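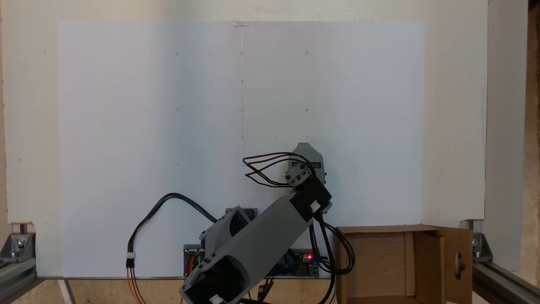
Kazue Okabe thinks the center line should go all the way down or not be there at all, half a line just makes people wonder where the other half went. Fair. Leaving it half for now, the top half is the part I measure off. If the bottom half is wanted it can go in tomorrow, same pencil.

June, 4:40 pm. Vistis board, second try.

Board up against the cream panel. Panel shows at the top and both sides, fine, wanted a margin so I can get fingers behind it. First try was too far left and I only noticed after marking half of it. Erased, re-did.

Line runs down from the top edge on the seam, or as near as I could get. Seam is hard to see unless you put your cheek almost on the wall and look along it. Bit of clear tape over the top edge where the line starts. Keep the tape. Haruna peeled the last one thinking it was leftover packing and I had to find the center again with the tape measure, twice, got two answers.

Widths: 1353 at the top. Did not measure the bottom, should have. Panel is nearly 2000 so no trouble there.

Marks: small dots plus short ticks, both sides of the line. 106 spacing across and down. Roughly five rows by five, will write the real layout on the sheet once Kazue says if she wants the outer ones kept. Pencil only. Too faint — from the door it looks like a plain white board. Up close ok. Went light on purpose after the Ballberg board, where the heavy marks smeared gray every time somebody wiped it and never came off again. But maybe this is too light now. Ask Haruna Minami what she used on hers, hers were readable and still rubbed out.

Color: the white is a little blue next to the cream. Didn't expect that, Fluvley sheet just says white. Doesn't matter for the marks. Might matter if we want it to match the older one, and then we'd have to re-order, and that took 26 days last time. Not asking for it unless someone complains.

Mistakes, so I don't do them agian:
measured from the panel edge instead of the board edge, first try
sharpened pencil halfway through, dots after that are finer
leaned on the board to reach the upper row, had to check the level again (ok)
put the Hrubý square down somewhere and used a book for the last few ticks. Those might be off a hair. Re-check with the square when it turns up. If anyone has the Hrubý square please put it back on the hook, I'm not cross

To do
— bottom width
— go over dots one at a time, slightly darker, same pencil, don't sharpen in the middle
— check spacing across the seam, not just either side of it
— Kazue: half line or full line, final answer
— label for the tape, something like LEAVE ON. small
— spare board is still in its wrapping behind the shelves, dont stand anything against it

5:25. Found the square, under the Ballberg drawings. Last few ticks checked, one was off, fixed it. Rest tomorow.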